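3.2 Arrangement of the preparation surface

The participants in our study prepared cold drinks and small plates at a shared table, and we were interested in how they distribute the work area when no instruction is given about it. Earlier work in home kitchens (Borkowska and Serrano) suggests that people keep the cutting board at one side and move the finished items away from it, but in that work the surface had no marks, so the positions could be estimated only from memory. For this reason the tabletop at the Storau site was divided with coloured tape into large rectangles. The rectangles were not assigned to any task. A participant was free to put the board, the glass and the bowl wherever it was convenient, and to ignore the lines altogether.

Figure 2 gives one arrangement of the table. The board with the sliced lemon lies close to the left edge, and the slices are kept together in an overlapping row. We call this form a "side board" arrangement, and we use the name also when the board is turned slightly, as it is in the figure. 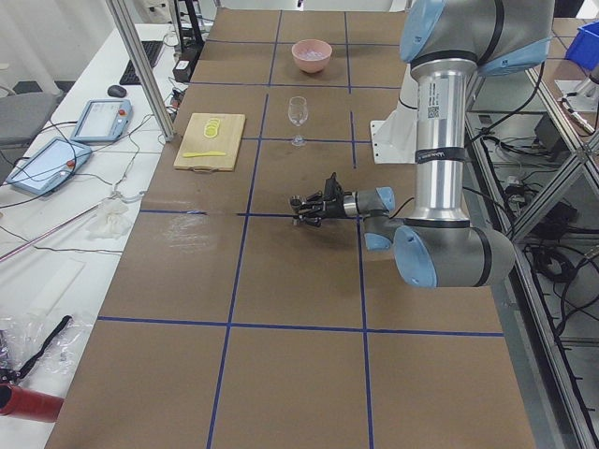 Figure 2. Side board arrangement on the taped tabletop, with lemon slices on the cutting board.

Why was the surface marked with tape and not with a printed mat?

Tape stays flat under a cutting board, and it can be replaced in one place when it lifts, while a mat has to be changed whole.

Of the 23 participants, 19 chose the side board arrangement in their first session. In the second session seven of them moved the board nearer to the middle, mostly those who had complained that they must reach too far for the glass. We did not find that the colour of the tape had any influence on this choice, although two participants told us that they tried to keep the board "inside its box". Their sessions are retained in the analysis and are treated separately in Section 4.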